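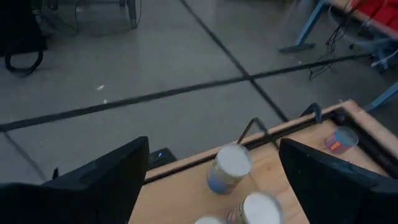
The lead of the data team at Romitgate spent 11 months collecting before anyone trained a model. "We wanted examples first," she says. The set now holds 3,131 episodes of grocery handling.
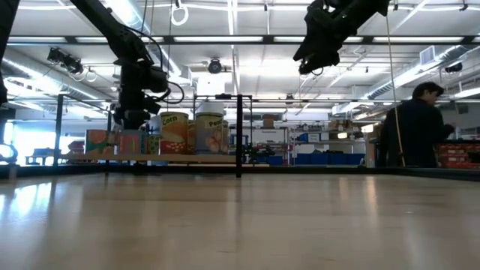

Variety matters more to her than volume. "If every can looks alike, the policy learns the label," she says. So the corn and the peaches share a board with printed boxes, and operators move things between takes. A shift yields around 17 usable episodes.

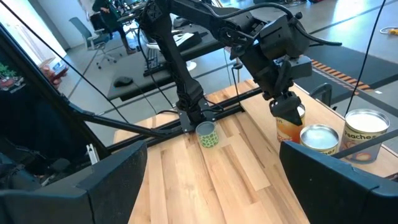
The gripper over a can with an orange label.

Failed grasps are kept too, tagged by hand. "We used to throw them out. That was a mistake." The next batch, on soft packaging, starts in January.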